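Time needed: an evening, plus drying time. Written for the picnic box we keep at the Listton cabin, but the same steps work for any drawer of mixed plastic cutlery.

# Sorting and Cleaning Reusable Plastic Cutlery

Plastic spoons and forks pile up. When Shahla Salehi and I emptied the Rorance boxes in April, we had 386 pieces, and 297 of them were good enough to keep. The rest were cracked, warped, or too scratched to get clean.

## What you need

- A dishpan or large sink
- Mild dish soap
- A soft brush (an old toothbrush is fine)
- White vinegar
- Two dish towels
- A box with dividers

## Steps

1. **Empty everything onto a towel.** Take out the metal pieces and anything that belongs in another drawer.

2. **Check the necks.** The thin part between the bowl and the handle is where most plastic spoons fail. Flex each one gently. If you see a pale line across the neck, throw the spoon out.

3. **Check the edges.** Run a thumb around the bowl. Rough spots can scratch a lip, and sanding them down leaves a surface that stains.

4. **Wash in warm water.** Very hot water can warp thin handles. Let dried-on food soak for 20 minutes before you brush it.

5. **Treat the stains.** Mix one part vinegar with 2 parts water and leave stained pieces in it for an hour. Tomato may not come out completely — a faint tint is harmless.

6. **Dry them flat.** Lay the pieces in a single layer and turn them once. Wipe the inside of each bowl before you put it away.

7. **Sort by type, then by color.** Spoons go in the widest section. We keep the red ones together for the kids' table and mix the other colors.

8. **Look at the back of the bowl too.** Grease film shows up more easily on the curved side. Tilt the spoon toward a light and wash it again if the shine looks patchy.

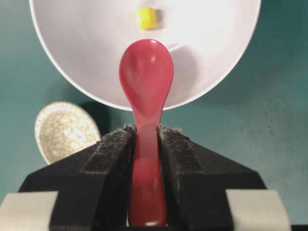

9. **Pack the box.** Put all the handles facing the same way and leave a little room at the top so the lid closes without bending anything. Write the month on a piece of tape and stick it to the lid.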